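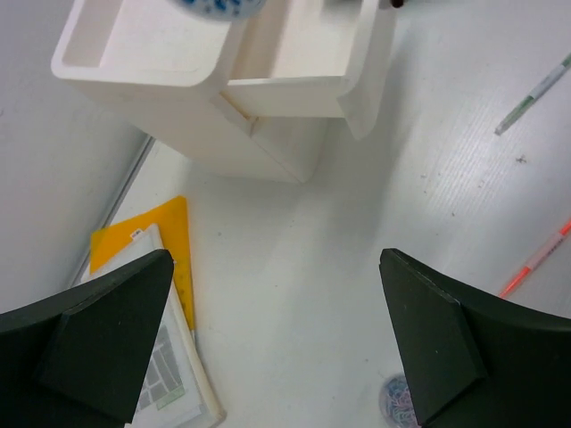 Desktop organiser, white, with drawer pulled out

Support > Desk and Storage > Desktop Organisers > Frequently Asked Questions

Reading time: 2 minutes

Desktop Organisers: Frequently Asked Questions

The answers on this page apply to the white plastic desktop organisers supplied by Rimex to offices, libraries and schools. Customers with the older Vorkora stacking trays should refer to the separate page for that range.

What is the shallow tray on top intended for?
The tray is suited to items in daily use, such as pens, paper clips, keys and erasers. Its raised rim helps to keep small items from rolling onto the desk. Drinks should not be placed in it.

How much weight may the drawer hold?
Ordinary stationery is well within its capacity. Please do not store full hole punches, tape dispensers with weighted bases or bulk boxes of staples in the drawer, as it may tip forward when opened.

The drawer has become stiff. What should be done?
Empty the drawer, draw it out fully and wipe the runners with a dry cloth. Grit and pencil shavings are the usual cause. Oil and silicone spray are not recommended – both collect dust and will mark paper.

Which cleaning products are suitable?
Warm water with a little dishwashing liquid is sufficient. Allow the drawer to dry completely before returning it to the body. Solvents, bleach and abrasive pads will dull the finish.

Can ink stains be removed?
Fresh ink will generally lift with a damp cloth. Older stains may lighten over time but cannot always be removed, particularly from the drawer floor.
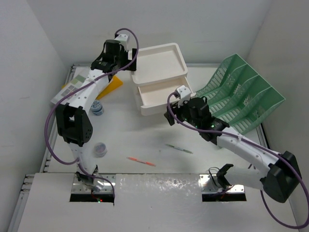

Where on the desk should the organiser be placed?
Place it on a flat, level surface within arm's reach, leaving enough clearance in front for the drawer to open fully. Keep it away from heaters and direct afternoon sun, which can discolour white plastic.

Are replacement drawers available separately?
Replacement drawers may be ordered for units purchased through Rimex. The charge is $6 per drawer, and orders are normally dispatched within 14 days. Please quote the name of the range when ordering, as drawers from the Tastska range are not interchangeable with these.

May an unwanted organiser be returned?
Unused units in their original packaging may be returned at any time before the end of March. Bulk orders are handled individually by Trinidad Pacheco, Customer Accounts.

Contact: Refugio Tovar, Product Enquiries | © Rimex | Back to top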